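# La basse qui dormait sous le lit

Il y a des instruments qu'on achète pour les jouer et d'autres qu'on achète pour se consoler de ne pas jouer, et il m'a fallu bien des années pour comprendre que ma Flirotine à manche court appartenait à la seconde famille.

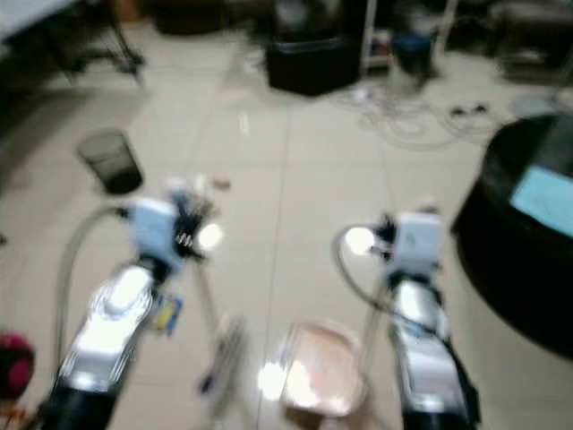
Il faut changer les cordes avant de toucher à quoi que ce soit d'autre, m'a écrit une lectrice de Wustport après ma dernière chronique, et elle ajoutait que la moitié des basses qu'on dit fatiguées ont seulement un jeu de cordes qui a l'âge du collégien de la maison. Elle avait raison, bien sûr, et je m'en veux encore un peu d'avoir attendu sa lettre pour ouvrir l'étui.

Je l'avais rangée sous le lit au moment d'un déménagement, avec la sangle, un accordeur sans pile et un carnet où j'avais recopié des lignes de basse dans une notation que je suis désormais incapable de relire (des flèches, des ronds, le mot « monter » souligné deux fois). Le manche avait pris du creux, la corde de mi frisait jusqu'à la cinquième case, et le potentiomètre de tonalité crachait comme une poêle à frire. Rien de grave, mais assez pour qu'on la repose au bout de cinq minutes en se disant qu'on n'a plus l'oreille, ou plus les doigts, ou plus l'âge.

J'ai donc commencé par les cordes. J'ai pris des filets plats Kaewsai, 35 euros le jeu, une somme que j'ai trouvée scandaleuse sur le moment et dont je ne parle plus maintenant. Le filet plat, pour ceux qui n'en ont jamais eu sous la main, c'est une corde lisse, un peu sourde, qui ne grince pas quand on se déplace et qui pardonne beaucoup aux gens comme moi. On y perd du brillant, c'est vrai. On y gagne cette note ronde et courte des vieux disques de soul, celle qui s'arrête d'elle-même avant qu'on ait pensé à l'étouffer, et j'avoue que j'ai passé la première soirée entière sur un seul sol, à baisser et à remonter la tonalité avec un sourire idiot !

Vient ensuite le réglage, et là je demande un peu de patience, car c'est le chapitre qui fait peur. On accorde d'abord. On appuie sur la première case d'une main, sur la dernière de l'autre, et on regarde l'espace qui reste entre la corde et le manche vers le milieu : une carte de visite doit y passer, deux, c'est trop. S'il y a trop de creux, on serre la tige de réglage d'un huitième de tour, jamais davantage, puis on s'en va. Vraiment, on s'en va, on fait la vaisselle, on dort dessus si on peut. Le bois a son propre calendrier, et la mienne a bougé pendant deux jours avant de se tenir tranquille. La hauteur des cordes se règle après, au chevalet, et la justesse en dernier, en comparant la note de la douzième case et l'harmonique au même endroit. J'ai fait cela à l'envers la première fois et j'ai dû tout reprendre.

Pour le potentiomètre, un peu de nettoyant contact et une vingtaine d'allers-retours ont suffi. Je craignais de devoir sortir le fer à souder, que je manie comme on beurre une tartine.

Restait la question de l'ampli. Le vieux combo que j'avais autrefois pesait presque 50 kilos, et je ne suis pas mécontente qu'il fasse désormais le bonheur d'une salle de répétition au rez-de-chaussée. Chez moi, le soir, avec des voisins qui se couchent tôt, je joue dans un petit Tresen de 12 watts posé sur une chaise. Il ne descend pas très bas, il bourdonne si on le met à côté de la lampe, et il me rend parfaitement heureuse. On s'obstine à vouloir du grave à la maison alors que le grave, dans une petite pièce, va surtout se loger dans les cloisons. Un peu de bas-médium, les aigus presque fermés, et la ligne se lit très bien par-dessus un disque.

Et puis il y a les doigts. J'ai eu des ampoules, j'ai eu mal au poignet gauche, j'ai découvert que je tenais mon pouce n'importe comment depuis toujours. Je me suis fixé vingt minutes par jour, au métronome, en commençant si lentement que c'en était gênant. Jouer une ronde bien en place à soixante à la noire est un exercice d'humilité que je recommande à tout le monde, guitaristes compris. Les morceaux sont revenus par bouts, le refrain avant le couplet, la main avant le nom des notes.

En juin, je dois retrouver les anciens du groupe dans un garage de Wustport, avec 3 chansons au programme et un batteur qui prétend avoir ralenti. J'emporterai la Flirotine, le petit Tresen et un jack de rechange. Pour le carnet, je verrai, j'ai encore une page de flèches à déchiffrer.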